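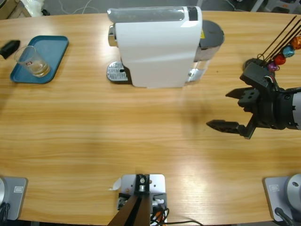
Coffee point, second floor: machine, tray and capsule rack on the wood table.

**Studemside House, Shared Kitchens and Coffee Points**
**Minutes of the June meeting**

Held in the small meeting room, second floor. Started 4:05 p.m.

Present: Hauke Meinecke (chair), Walid Tannous (minutes), one person each from Lokent, Mamix and the front desk, two from Kleinschmidt.
Apologies: the ground floor studio.

## 1. Minutes of the last meeting

Agreed with one correction. Under item 4 it said the first floor dishwasher had been repaired. It had been looked at. The repair was done the following week. Walid has changed the file copy.

## 2. Matters carried over

- **Dishwasher, first floor.** Repaired and running. The lower basket still comes off its rail if pulled out all the way. Kleinschmidt will put a note on the door.
- **Fridge clear-out.** Done by Mamix. Unlabeled food was thrown away after the notice period. There was one complaint about a jar of pickles. Hauke has replied.
- **Key to the supply closet.** The second copy has been found and is back at the front desk.
- **Hand towels.** Not done. Carried over again, see item 8.

## 3. Coffee point, second floor

Most of the meeting was spent on this.

### 3.1 Where the machine stands

The white capsule machine is on the wood table now, and Lokent asked whether it could stay there. It used to be on the counter next to the sink, where people washing up had to reach around it. Mamix would have liked it back on the counter, closer to the water. After some talk it was agreed to leave it on the table until the September meeting and look at it again then.

Kleinschmidt asked that the machine be kept well in from the edge of the table. Agreed. The power cord has to run along the wall side and not across the walkway. Walid will get two cord clips.

### 3.2 Drip tray

The perforated silver drip tray under the spout was found full three times in the past month, twice first thing in the morning. It is supposed to be emptied at the end of the day by whoever is on the rota. Lokent said the rota on the wall is still the spring one and their new people are not on it. Walid will print a new one.

It was agreed that:

- the drip tray is emptied and rinsed every afternoon, after 4 p.m.
- the used capsule container is emptied at the same time
- the perforated part goes in the dishwasher once a week and the base is washed by hand

Mamix asked if the base could go in the dishwasher too. Hauke had checked the booklet and it says no.

### 3.3 Water tank

The gray tank at the end of the machine is to be filled from the filter jug and not straight from the tap. The lower part is clear, so the level can be checked without taking the tank off. Kleinschmidt pointed out that people lift it off anyway to look, and that it does not always get seated properly again. A short line on this will go on the instruction card.

The small yellow warning sticker near the tank is to stay on. Someone had asked the front desk if it could be peeled off.

Descaling: last done in April by Lokent. Next one is Mamix. There is one bottle of descaler left in the closet.

### 3.4 Capsules and the rack

The black rod rack was bought after the last meeting to replace the cardboard box. General view was that it is better. It takes up less of the table and people can see which kinds are out.

Points raised:

- The rack is for one of each kind on show and a few extra. The rest of the stock stays in the drawer. It should not be loaded until capsules fall off when one is taken.
- Front desk said visitors don't know what the colors mean. Walid will make a small card listing them. Orange, blue, red and purple are the ones to cover first. If the supplier changes the range, the card gets changed too.
- Lokent would like a decaf. Hauke will ask the supplier. If it only comes in large cartons it will come back to this meeting.
- Someone is refilling the rack with capsules that don't fit the machine. These get stuck in the slot. Please bring only the kind in the drawer.

Stock count by the front desk: 201 capsules in the drawer on the morning of the meeting. The next order goes in when the drawer is down to 50. Kleinschmidt thought 50 was too low for a week with visitors. Left at 50 for now, and the front desk will order early if a large visit is booked.

### 3.5 Tray and glasses

The teal-blue tray is there for glasses and cups in use at the table. Clean ones stay in the cupboard. It was agreed the tray is wiped down on the same round as the drip tray.

Glasses are still being left standing on the tray with something in the bottom. Mamix said part of the problem is that people put a glass down, go to a call and then take a fresh one when they come back. Hauke asked all firms to remind their people that a used glass goes in the dishwasher, or in the sink if the dishwasher is running.

The clear glasses with the red-and-white logo may go in the dishwasher on the normal program. Kleinschmidt was worried about the print wearing off. Noted, but no one wanted to start washing them by hand.

Lokent asked for a second tray for spoons and sugar. Not agreed. The spoons stay in the drawer. A small bowl for sugar packets is fine if it fits behind the tray.

### 3.6 Table surface

The wood marks if liquid is left on it. There was a proposal to buy a plastic mat to go under the machine. Two in favor, the others against, mainly on the grounds that water would sit under the mat. Instead a dry cloth will be kept on the hook by the table for wiping up. Wet sponges from the sink should not be left on the wood.

Oiling the table was last done before the winter break. Hauke will do it in the summer closing week when the machine can be moved off for a day.

## 4. First floor kitchen

The kettle has been replaced. The old one is in the supply closet and can be taken by anyone who wants it, otherwise it goes to electrical waste at the end of the month.

The microwave door is sticking. Mamix will report it to building services.

Kleinschmidt asked for the shelf above the sink to be cleared of vases. Agreed. Anything left there after two weeks goes to the basement.

## 5. Costs

Walid gave the figures for the shared account. Spending on the second floor coffee point since the last meeting, not counting capsules, was $79. That covers the capsule rack, filter cartridges and dish soap. No objections.

Capsules are charged separately to each firm by head count. Lokent has new people starting and will send the new number to Walid before the next charge goes out. Mamix asked whether visitors' coffee is counted. It is shared equally among the firms, as before.

The idea of a coin box was raised again and turned down again.

## 6. Trash and recycling

Used capsules go in the lidded bin under the counter, which is taken to the collection point with the rest of the metal. They have been turning up in the paper bin. The front desk will move the paper bin to the other side of the door so the two are not next to each other.

The bags for the lidded bin are on the second shelf of the closet. The larger ones on the top shelf do not fit.

## 7. Instruction card for the machine

Draft text read out by Walid and agreed with small changes:

1. Check the water level. Fill from the filter jug if low.
2. Push the tank down until it sits flat.
3. Put your cup under the spout before you press anything.
4. Put in the capsule and close the slot fully.
5. Wipe up drips with the dry cloth.
6. Last one out in the afternoon: see the rota.

The card will be printed in a size that can stand against the wall. It should not be taped to the machine. Lokent offered to laminate it.

## 8. Any other business

- **Hand towels.** Kleinschmidt will order a pack of cotton ones. Each firm takes a turn washing them. Mamix first.
- **Milk.** Please write the date on the carton when opening it.
- **Summer closing week.** The coffee machine is to be emptied, including the tank, and switched off at the wall before the closing. Front desk to do this.

## 9. Actions

| What | Who | When |
|---|---|---|
| New rota for drip tray and serving tray | Walid | end of June |
| Two cord clips | Walid | end of June |
| Color card for capsules | Walid | next meeting |
| Ask supplier about decaf | Hauke | next meeting |
| Descale the machine | Mamix | July |
| Laminate instruction card | Lokent | when printed |
| Note on dishwasher door | Kleinschmidt | this week |
| Report microwave door | Mamix | this week |
| Move paper bin | Front desk | this week |
| Order hand towels | Kleinschmidt | end of June |
| Oil the table | Hauke | summer closing |

Next meeting in September, same room. Closed 5:20 p.m.

Minutes: W. Tannous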